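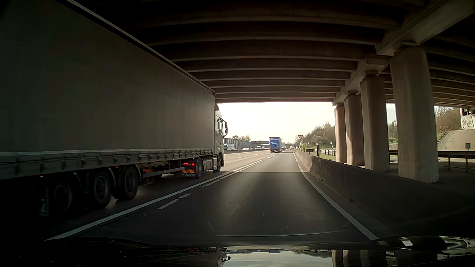 Replacement side curtains for curtain-sided trailers

Prukis makes replacement side curtains for tri-axle and tandem trailers at our workshop in Lisstead. Each curtain is cut and welded to the measurements of the trailer it is going on, and comes complete with straps, buckles, rollers and pole pockets. We also sell all of the fittings separately for repairs.

Most orders are for single curtains. If one side has been torn and the other is still sound, there is no need to buy a pair. Tell us the colour of the remaining curtain and we will match it as closely as we can from stock, but a curtain that has spent years on the road will have faded, and a new one next to it will look darker for a while.

The Wamberg curtain

The Wamberg is our standard curtain and suits general haulage, pallets and parcels work. It is made from coated polyester with welded seams and a doubled strip along the top where the rollers are fixed. The bottom hem is doubled as well and has a vertical webbing strap at each buckle position, stitched and then welded over.

Stock colours are white, mid blue, dark green, dark grey, red and black. Other colours can be ordered but take longer. Curtains are supplied plain unless you ask for lettering.

The Tokarz curtain

The Tokarz is the heavier of the two. It has a reinforcing mesh welded to the inside face and closer strap spacing, and it is meant for trailers that carry drinks, paper reels or anything else that leans on the curtain. It weighs more than the Wamberg and is stiffer to pull back in cold weather, so drivers doing a lot of drops in a day may prefer the standard curtain.

Neither curtain should be treated as load restraint on its own. Loads still need to be strapped or otherwise secured to the trailer bed.

What comes with each curtain

One curtain, made to measure
Top rollers, fitted
Bottom straps and over-centre buckles, fitted
Front and rear pole pockets
Patch kit with 2 pieces of matching material, each 300 mm square
Fitting sheet

Poles and ratchet tensioners are not included, as the old ones can usually be used again. Check them before you order. A bent rear pole will stop the new curtain from tightening evenly and it is often mistaken for a curtain that has been made too long.

Measuring up

Please use our measuring form, which can be downloaded from this page or posted to you. Measure with the trailer empty and on level ground. We need:

Length between the centres of the front and rear poles
Drop from the underside of the top rail to the bottom of the side rail, taken at the front, middle and rear
Number of buckles and the distance from each one to the next
Type of roller and a photo of the track
Which side of the trailer, nearside or offside

The drop is the one people get wrong. Many trailers have a roof that slopes, and a single measurement in the middle will leave the curtain short at one end. If the three figures are different, write all of them down and leave the working out to us.

Do not measure the old curtain. It will have stretched.

Spare parts

Buckles, straps, rollers and patches are sold singly or in boxes. The boxed buckles come in 300s and are meant for fleet workshops. Straps are sold with or without the hook, and the hook is available in two widths. We keep rollers for over 40 track types – if yours is not on the list, send us an old one and we will try to find a match.

Care

Wash with a soft brush and a mild detergent. Keep pressure washers well back from the seams and from any lettering. Small cuts should be patched early, on both faces if you can reach, and the area has to be clean and dry first. Grease on the rollers picks up grit, so use a dry spray.

Delivery and fitting

Wamberg curtains in stock colours leave the workshop 3 weeks after we receive the completed form. Tokarz curtains and special colours are quoted separately. Curtains are sent rolled on a pallet and need two people to lift.

Fitting can be done at Lisstead by appointment. Please bring the trailer empty, with the old curtain still on if it is safe to drive that way. We can dispose of the old curtain for a small charge.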